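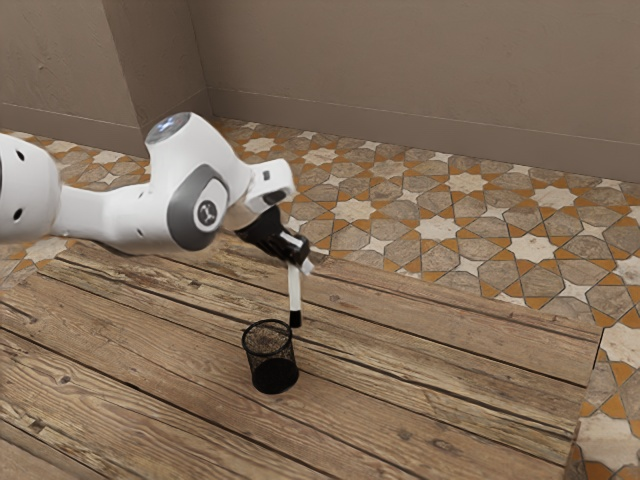

Went to an open day at a robotics lab this afternoon. My brother-in-law Krum Perić works there and had been promising me "the future" since April. A thread, because I have a long train ride home and half a cookie.

The lab is called Vudberg. It's on the second floor over a place that sells bathroom fittings, and the sign downstairs is for the bathroom place. I walked past it twice. So did the man behind me, who then followed me the wrong way around the block on the theory that I looked confident.

Name tags at the door. Mine said VISITOR 56. Krum's said KRUM in the same size letters, so you could tell who was staff by who got to have a name.

First stop was the simulation room. I was expecting arms swinging around in cages. It's a big screen, two rows of chairs and a guy called Arvo Saarinen with a laptop and a cold. All the robots in this room live inside the computer.

Today's job for the arm: put a marker in a pen cup. One white arm, one marker, one black mesh cup on a wood tabletop. I have a four-year-old who can do this. To be fair to the arm, she usually declines.

Arvo says the point of the simulator is that you can run the same little task all night long and all you wear out is the electricity bill. They did 4000 tries last week. I asked how many markers they'd lost and he said the simulated ones are free, in the voice of a man who has bought a lot of the other kind.

What got me was the floor. Somebody gave this robot a gorgeous tile floor, big cream stars with orange bits all around them. Meanwhile the real floor in the real room is gray carpet squares, one of which is taped down.

I asked about it. They swap the floors and tables and walls on purpose so the arm doesn't get attached to one kitchen, so to speak. Old weathered planks one time, something else the next. Arvo called it "variety." Krum called it "the only fun part of Rimantas's job," and Rimantas Kļaviņa, two chairs down, did not argue.

Rimantas picked the planks too. He will tell you about the planks. Knots, cracks, the whole thing. I said they looked like my deck and he took it as a compliment, which tells me he has never seen my deck.

A kid in the front row asked why the robot doesn't just drop the marker in from way up high. Arvo said try it at home and see how often it bounces out. The kid's mother gave Arvo a look. There will be markers all over a living room tonight.

Same kid: "Does it know it's a marker?" Long pause. Arvo blew his nose. "It knows where it is," he said — and I have been in meetings where I couldn't claim that much.

They let people pick the starting spot for the cup. You'd think this would take a second. A group of 14 grown adults spent most of ten minutes debating where a cup should go on a table. My pick lost. I wanted it near the corner. I still think the corner was the more interesting question.

Ran into Wilmer Villanueva, who used to run our parts counter and now sells conveyor belts for Barkovis. He'd come to find out if any of this was going to hurt conveyor belts. After the marker demo he seemed pretty relaxed.

The closing talk was by Zlatko Vukčević, who runs the place. Slides said 20 minutes. It was 70. There was a chart where all the lines went up, and one that went down, and he spent by far the longest on the one that went down. I liked him for that.

The down one, as far as I followed: things the arm does fine on the screen, it does worse when they move to the real arm. Real cups slide. Real tables wobble. The coffee table in the lobby wobbles too, and I've got the shirt to prove it.

Snacks: good. Coffee: see shirt. Free stuff: one pen, with the lab's name on it and a phone number that Krum says is the old one.

I put the pen in the cup at the front desk on my way out. First try, from standing. The lady at the desk asked me to take it back, they're trying to get rid of them.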